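The password notebook, and other confessions

I've been meaning to write this one since April, when my neighbour Ebise Belay rang me in a flap over a text message. It said a parcel was being held at the depot and would she please pay $2 to have it released. She was expecting a parcel (she's always expecting a parcel, bless her), so she'd tapped the link and typed in half her card number before something about the spelling bothered her. We had a cuppa, rang the bank, got the card cancelled, and then she asked what I do about passwords. Well! I went a bit pink.

For years I used the same one everywhere, with a different number on the end when a website got fussy. I knew better. I'd even lectured my brother-in-law Gervásio about it over Christmas lunch. So that weekend I sat down with a big pot of tea and made a list of every account I could remember, including an old bookshop login and a gardening forum I haven't visited since the lemon tree died.

I've ended up with a password manager for nearly everything, and one long passphrase that I've learned by heart. Mine is five words that have no business sitting next to each other, and I hum it to a tune while I type. The email account got done first, as every other reset link lands there, and I turned on the two-step login while I was at it. 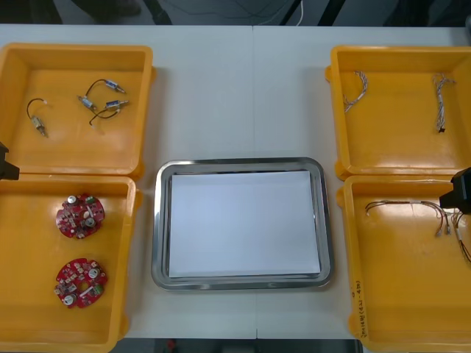 The recovery codes I wrote out by hand, and they live in an envelope with the house papers. Feven Gashaw from my walking group keeps all hers in a little notebook in the desk drawer, and I've stopped tutting at her. A crook overseas can't get into her drawer, and every one of her passwords is different, so she was miles ahead of me.

Ebise and I now have a rule that if either of us gets a message asking for money, we ring the other before touching anything. She's rung me five times so far. Four were rubbish and one was her dentist, who did want paying.

I still haven't got back into the gardening forum. The reset email goes to an address I closed years ago, so if anyone reading knows who runs it these days, please leave me a comment.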